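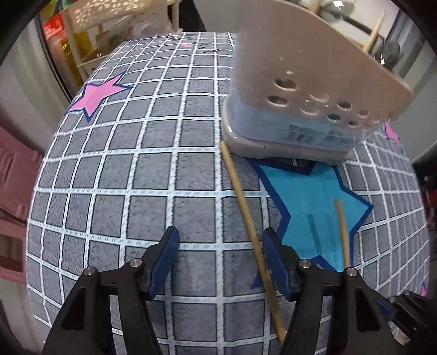
Chapter 3
The Kitchen Table Test

Every home robot project has a video. In the video the gripper closes on something, lifts it, and sets it down where it was meant to go. Read enough build logs and you start to wonder what came before the cut. This chapter is about that missing part, and about how to plan a build at home that you could defend to a reader who doesn't like you.

We will work with a two-finger gripper and a job most people would call trivial: putting chopsticks into a utensil caddy. A child of four can do it. A good many finished arms can't, or can do it only when the chopstick has been laid square to the fingers on a plain surface by someone who badly wants the thing to work.

A thin stick is a mean object. It rolls, it gives the pads very little to hold, and lying flat it leaves almost no room under it for a fingertip. The pads have to come down close to the table without pressing into it.

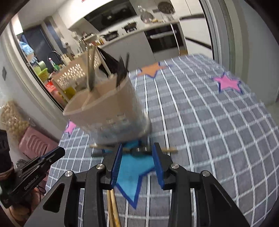
Ridged pads are often sold as the cure. Treat that with suspicion. Ridges can help when the stick lies across them, and they can let it pivot when it lies along them. The Jivex build notes, which we will return to in Section 3.2, claim 700 clean pickups with ridged pads. Look closer and 594 of those were made with one stick in one position. That is a fair test of whether a motor wears out – it says very little about picking things up.

The Drellgate group made a different mistake. They worked in a shared workshop on a bare white bench, got good numbers, then carried the arm home and lost most of them. The tabletop had a printed cloth. Their vision code had learned the bench.

So before you cut a single bracket, decide what table you are building for. Use the cloth you own. Leave the pattern on it. If there are stars, the software will have to cope with stars.

Then decide how messy the start is allowed to be. One stick alone is the easy case, and you should report it as the easy case.

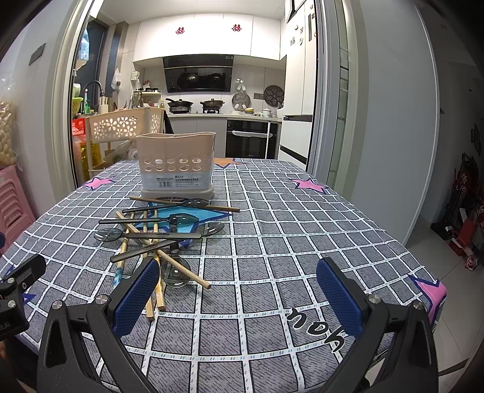
Spoons mixed in with chopsticks change the job. Pull on one piece and its neighbors shift, so the plan you made a second ago may be out of date. Clear plastic is harder again for a cheap camera. The Urita arm, whose parts list is in Section 3.4, was tried on mixed piles for 12 evenings before its builders would write down a success rate, and the rate was poor. We trust it more than anything else in this chapter.

Before reading on, write down three things: the objects you will use, how they will be laid out, and what counts as a failure. Date the page. You will want to change it by Monday.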